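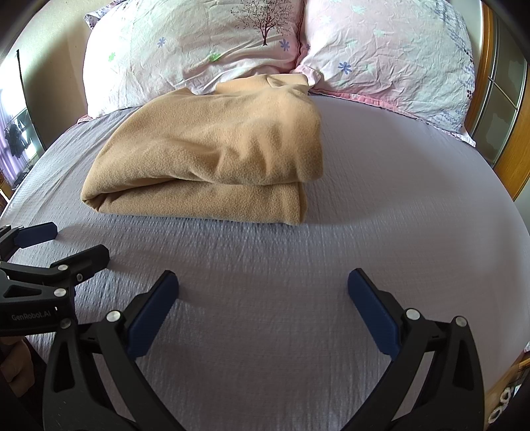 Subject: Re: [linen] Fleece placement on made-up beds, Drunside

Posted to the list 2024-05-22. Replying below the quoted text.

> The Sevstead sheet says the blanket goes across the foot, folded in
> quarters. At Drunside it is going up by the pillows. Which one do we
> follow? Also, does the crinkled fitted sheet need ironing?

Follow Drunside. The Sevstead sheet was written for the narrow beds at Bomatholm and should have been withdrawn. On the wide beds:

- fitted sheet on first, corners pulled under, creases smoothed by hand
- 2 pillows side by side against the headboard
- tan fleece folded to a thick rectangle, rounded fold towards the foot
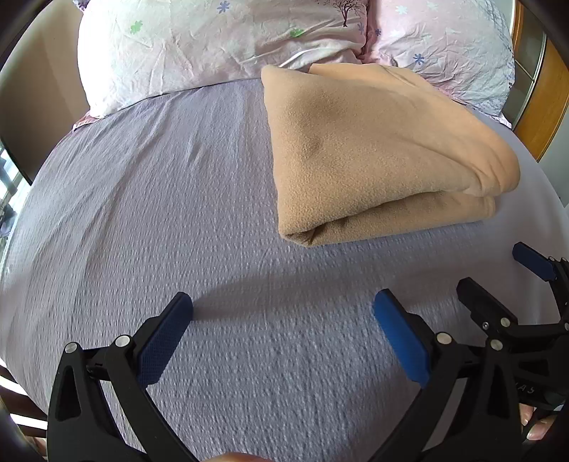 No ironing. The seersucker type is meant to keep its texture and a hot plate flattens it in patches. A long crease across the middle can be pulled out from the side.

Pillowcases do not have to match. Pink and white prints may be mixed on one bed.

The fleece is Kohlhase stock, line 3639, bought at 195 cm long. Ours have shrunk and I have no current measurement. If anyone has a tape to hand, please post the figure.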